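Why Does Wood Have Stripes?
The secret diary inside every tree

Run your fingers over a wooden spoon, a pencil or a floorboard and look closely. See those lines? Some are straight as a ruler, some wiggle, and some swirl around a dark spot like water going around a rock. Nobody painted them on. A tree made every one of those lines while it was growing, and if you know how to read them they can tell you all sorts of amazing things about that tree's life!

First, how does a tree get fat?

You grow all over. Your legs get longer, your arms get longer, and even your ears grow. A tree does it differently. It gets taller only at the tips of its branches, and it gets wider just under its bark.

Right beneath the bark is a super thin layer called the cambium (say it: KAM-bee-um). It is so thin that you would need a microscope to get a good look at it, but it is the busiest part of the whole trunk. On its inner side the cambium makes new wood. On its outer side it makes new inner bark. Year after year the tree puts on another coat of wood, right on top of last year's coat, like someone who keeps adding sweaters and never takes one off.

This means the oldest wood in a trunk is in the very middle. If you could shrink down and walk from the bark to the center, you'd be walking back in time!

Light ring, dark ring

In places with warm and cold seasons, a tree grows fast in spring. There is plenty of water, the days are getting longer, and the new leaves are hungry for sunshine. In many trees, such as pines, the wood made at this time has big, roomy cells with thin walls, and it looks pale. It's called earlywood.

Later in summer, growing slows down. The cells get smaller and their walls get thicker, so the wood looks darker. This is latewood. Then winter comes and the tree takes a long rest.

One pale band plus one dark band makes one ring, and one ring is usually one year. So if a stump has 300 rings, that tree lived through 300 springs. Some kinds of trees can live for more than 1000 years, and bristlecone pines can live for several thousand. Imagine the birthday cake!

But what about trees in the rainforest, where it is warm all year? Some of them make rings that are faint or hard to read, and some hardly make rings at all. Others make a ring for every rainy season. Trees are tricky like that.

What the rings remember

Let's make up a tree. We'll call it the Plevness Pine, and we'll say it grew on a windy hill above the town of Plevness. What might its rings show us?

A wide ring — a good year, with lots of rain and sunshine.
A very thin ring — a hard year. Maybe it was too dry, or hungry insects ate the needles.
Rings wider on one side — maybe the tree was leaning. A pine that leans down a hill builds extra wood on the downhill side, to push itself back up.
A black scar — a fire may have burned part of the bark, and the tree kept on growing around the hurt place.

Scientists who study tree rings have one of the best long names in science. They're dendrochronologists! (Say it: DEN-dro-kruh-NOL-uh-jists.) They don't have to cut a tree down, either. They use a hollow tool to take out a skinny stick of wood, thinner than a pencil, with a little piece of every ring in it.

From rings to grain

Now for the best bit. A ring is round when you look at the end of a log. So why are the lines on a table long and streaky?

Think of a rolled-up jelly cake. Cut straight across it and you see a swirl. Cut it the long way and you see stripes. It's the same cake, but the knife went through it in a different direction!

A log works just like that. Sawing across it shows you circles, and sawing along it shows you lines running down the board. If the saw passes close to the middle of the log, the lines come out fairly straight. If it slices nearer the outside, it skims across the curved layers and you get waves, arches and pointy shapes a bit like mountains. The pattern you see on a board is often called the grain, although woodworkers also use that word for the direction the wood fibers run. 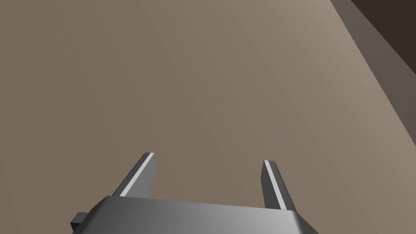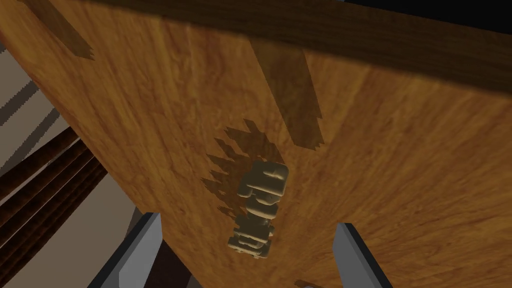
Streaky, wavy grain on a wooden tabletop, in amber and darker brown.

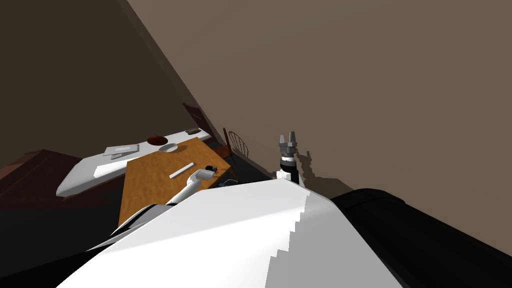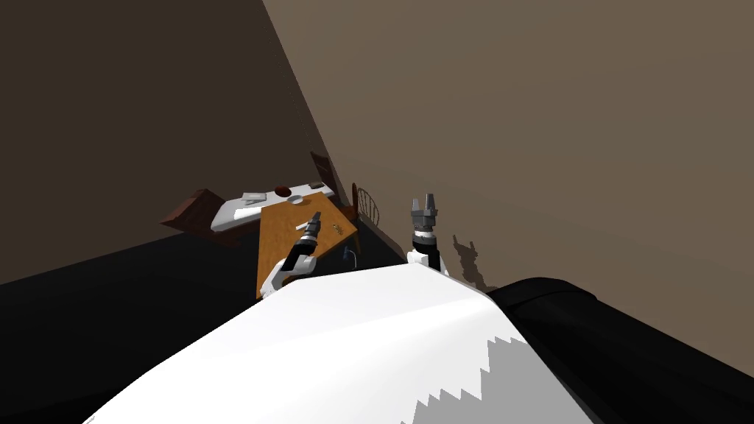

What about those dark spots?

Some boards have round or oval spots with the lines bending around them. These are knots, and each one is the place where a branch used to join the trunk. The branch starts out poking from a young, skinny tree. As the trunk gets wider, new wood wraps around the bottom of the branch and swallows it up, bit by bit. When the log is sawed into boards, the saw slices through that hidden piece of branch, and there's your knot.

If the branch was alive, its wood is joined tightly to the wood around it. If it had died, the trunk just grew around it, and that kind of knot can come loose and fall out. That's how you get a knothole, perfect for peeking through a fence!

Straws, lots and lots of straws

Grain isn't only something to look at. Wood is made of long, thin cells, and most of them are lined up the same way as the trunk. Picture a huge bundle of drinking straws held together with glue. In a living tree, water travels up through those tiny tubes all the way from the roots to the leaves.

It is easy to pull two straws apart along their sides, but much harder to snap the whole bundle across the middle. So firewood splits neatly along its length, and it takes a saw to go across it. It also explains why wooden rulers and oars have the grain running from one end to the other.

Try it: make a log you can slice

You will need modeling clay in 2 colors, one light and one dark, plus a piece of strong thread and a grown-up to help.

1. Roll some light clay into a fat sausage. This is the middle of your tree.
2. Flatten some dark clay into a thin sheet and wrap it all the way around.
3. Add a sheet of light clay, then dark, then light again, until your tree has 5 dark layers. You've made a tree that is five years old!
4. Hold the thread tight and pull it down through the log near one end. Look at the cut. Rings!
5. Now take the longer piece and slice it from end to end. What do the rings look like this time?

Want to go further? Before you add the last few layers, poke a short clay twig into the side and build up the layers around it. When you slice through that part, you should find a knot.

Be a grain detective

Walk around your home or classroom and hunt for wood. Check chairs, doors, rulers, picture frames and chopping boards. Put a sheet of thin paper over a rough piece and rub it gently with the side of a crayon, and the grain may show up on the paper. Write down where you found each one.

Watch out for fakes! Some furniture is covered with a printed picture of wood. Here's a clue: look for the same knot or the same squiggle showing up twice. Real trees don't repeat themselves exactly, but printers do it all the time. Another clue is at the edges. On a solid piece of wood, the lines on top should match up with lines on the side or the end.

And if you ever get the chance to plant a tree, grab it! A little oak that goes into the ground when you are small could still be adding rings in 2080, one for every year that you've been growing too.

Words to know

Bark: the tough outer skin of a tree
Cambium: the thin layer where new wood and new inner bark are made
Earlywood: wood made in spring, when the tree grows fast
Latewood: wood made later in the growing season
Grain: the lines in wood, or the direction its fibers run
Knot: the part of a branch that is buried in the trunk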